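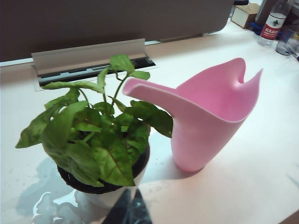
Tihomir Nikolovski asked if the desk plants could go on a proper roster, as they're either getting watered by three people or by no one. General agreement. Previous minutes taken as read.

Plitdale office – housekeeping meeting, March
Started 9.40, apologies from the Usico side

1. Desk plants
Roster to run Monday to Friday by desk row, sheet on the kitchen door. Water the soil slowly, stop when it comes through. Saucers or trays under every pot – agreed, none of the white desks to go without. Spills wiped up straight away, cloths under the sink. Someone said arrowheads like to dry out a bit on top between waterings, so finger in the soil first. Pink can stays with the plants, not to be borrowed for the kettle.

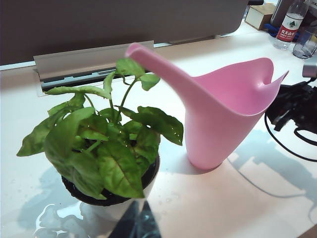
2. Desk tops
Usico quote for resurfacing came in at $3,868. Too much, held over. Tihomir to ask for a price on the worst 2 only. Until then keep water away from the cable channel at the back pls.

3. Coffee machine
Jura wants descaling again. Tablets are in the drawer, 36 left. Whoever sees the light does it – no more switching it off and walking away.

4. Storeroom
62 empty folders to go. Nägeli boxes can't be stacked infront of the switchboard, moved by Thursday lunch. Old blinds – ask the landlord.

5. Other
Fridge clean out end of the month, anything without a name gets binned. Window by the printer still sticks, reported twice allready.

Actions: Tihomir – trays, roster sheet, new price. Everyone – cloths back under the sink.

Closed 10.15. Next one same time in April.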